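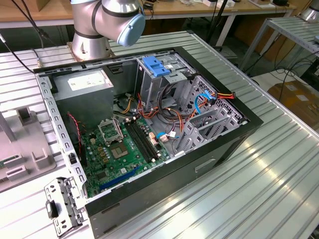
Tower on its side at the cell, panel off, socket frame up.

Ticket 179 — Kimton teardown line, arm cell
Opened by: Alois Strebel
Date: August 28, 2024
Status: open, waiting on Zamfir

Problem: the cell throws a "reach blocked" fault at the power supply step on this tower model. 9 faults in 46 units. Other models run clean.

Checked so far:
Tower position against the fixture tray — within limits.
Zamfir controller restarted, no change.
Pick program reloaded from the December backup, no change.
Approach speed cut by 20 percent. Fault still comes up.
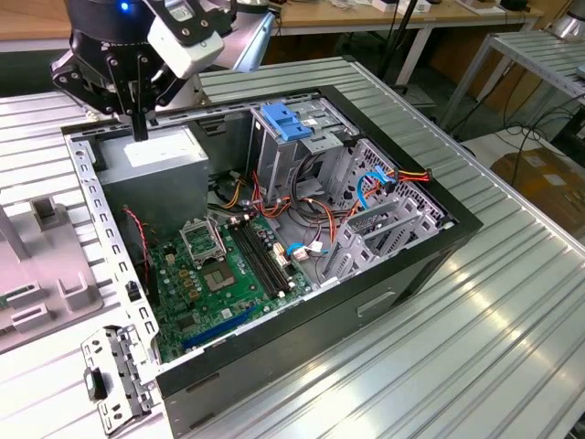
Gripper over the rear of the case, fingers down beside the power supply.

My guess is the approach path and the cable loops next to the supply. Iltora wrote the path for a case with tied wiring. When I tuck the cables toward the drive cage by hand first, the step usually goes through.

Effect on staff: the bench job was supposed to be loading and sorting. Now whoever loads also preps cables and clears faults, and second shift hasn't been trained to clear them. Two people have asked if the hourly target still applies. I told them no until this is closed.
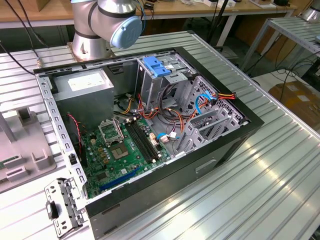

Requested: a higher approach point from Iltora, and fault training for second shift before we send the Skandivden batch through. Until then, tuck cables on every unit of this model and log each fault here.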